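Fernell Community Help
Home > Storage and packing > Cables and leads

Packing coiled power leads in cardboard boxes so they come out one at a time

Asked by Filipa Tavares

We have 70 boxes of power leads to pack, four leads to a box. The leads are black, quite stiff, and each one is wound into a loose hank. The boxes are brown corrugated ones. Some are shallow with a folding lid, the others have ordinary flaps on top, and a few of those have been opened so often that the edges have torn.

The trouble is the hanks. We stand them up in the box on their edges and they look fine when they go in. When somebody lifts one out later, the loops have worked into the one beside it and two or three come up together. If we lay them flat they take up more room and the flaps won't close.

I would like to know:

Is it better to stand the hanks up or lay them down?
Where should the plug end go?
Do the leads need a tie? We have no ties at the moment and would like to avoid buying a great many.
Are the torn boxes worth keeping?

We work on a table with a green cloth over it and also on the floor. I don't mind changing that if it makes a difference. The leads are all the same type as far as I know. I have not measured them.

I did look through the older threads. There was one from March about extension reels and it covers reels only.

Belmiro Baptista

Stand them up. Plug tucked inside the loops, pointing down. We do it this way and it works if the hanks are wound tight enough. Yours sound too loose.

Put a tie on each one and you can forget the rest. The bent wire sort will do.

Filipa Tavares

Thank you. Some of ours already have the plug inside the coils and pointing down, and others have it lying among the loops. I will try to get them all the same. I'd still like an answer on the boxes.
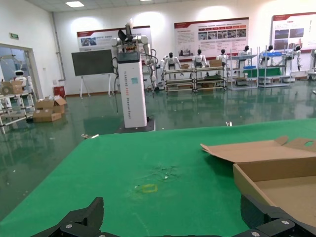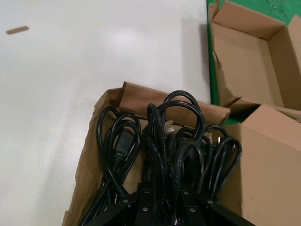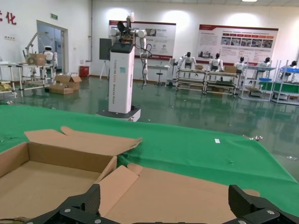 Page last changed: 1 May 2019

Giuliana Cuervo

I packed leads and adaptors for Olamwood for a long time, so I'll take your points in order.

Standing or flat. Standing is right for that size of hank, as Belmiro says. Four standing side by side will hold each other up. What you need is something between them. A strip of plain card, cut a little lower than the box, is enough. You can cut the strips from any box you decide to throw away. Slide one in after each hank goes in, before you reach for the next. If you put all the hanks in first and try to push the card down afterwards, it catches on the loops and bends.

In the second picture the loops stand at different heights, with the middle ones well above the rest. Those high loops are the ones that will catch on the flaps. Wind the hanks to one size and you should find the box closes more easily. The simplest way to do it is to wind round something fixed. I used an offcut of board 700 mm long with a peg at each end, and that was for long leads. Yours will want something a good deal shorter. Wind one lead by hand, see what fits the box with the flaps shut, and set the pegs to that.

The plug end. Inside the loops, pointing down, as Belmiro has it. The pins are what snag. In the same picture there is a pale plug with flat prongs sitting near the top of the loops, and I would move that one first. If the other end of the lead has a chunky connector as well, put both ends on the same side of the hank, one above the other, so that whoever unpacks it can find them by feel.

Ties. You can manage without. Leave the last arm's length of lead unwound, take two turns round the waist of the hank, and pass the end through the top loop. Don't pull it hard. Very tight turns close to the plug are bad for the lead over time, and the collar where the cable goes into the plug is there to let it bend gently. If you do buy ties, buy the reusable fabric kind on a roll and cut them yourself. The wire sort can mark the sheath.

The boxes. A torn edge is only a nuisance on a box that stays on your own shelf. For anything that will be stacked or sent out, I would replace it. The top edges and corners carry the weight of whatever sits above. The box of leads in the second picture has gone along one side and I would not put another on top of it. Cut it up for the dividers.

The shallow box in the first picture, with the notched tab on the lid, is a neat box, and I would keep those for flat things. I doubt a standing hank would clear the lid. Try one before you fold any more of them.

On table or floor: table, if you have the choice. You will be bending down a great deal otherwise. Cloth is fine to work on. If it wrinkles, pull it tight and clip it under the edge of the table, and sweep off the scraps now and then so they don't end up in the boxes.

Filipa Tavares

That is very helpful. I tried the card strips with one box and the hanks came out singly. The flaps closed on the second attempt, after I had rewound the tallest one. I am going to make a winding board next.

One more thing. Does it matter which way the flaps fold? We have been doing the long ones first.

Giuliana Cuervo

Short ones first, then the long ones over them, and one strip of tape along the join. If the long ones go in first you get a gap in the middle and the box won't stay flat on top. While you are packing, fold all the flaps right back so they are out of the way of your hands. They spring up again after a while — a clothes peg on each will hold them.

Eduardo Pinheiro

Just use bags. One lead per clear bag and they can't tangle. I got mine from Teixeira, 4 packs for the price of three, but that was last year.

Leonor Torres

Bags do work, but you have to wind the lead properly anyway or it won't go in the bag. I'd also write the length of the lead on the outside of the box before closing it. Filipa says hers haven't been measured, and they will be much harder to sort once the boxes are taped. Measure one and check the others against it.

Filipa Tavares

Will do. Marking this as solved.

Related threads
Which end of the box to label
Winding an extension lead without twists
Faltance fabric ties: can they be washed?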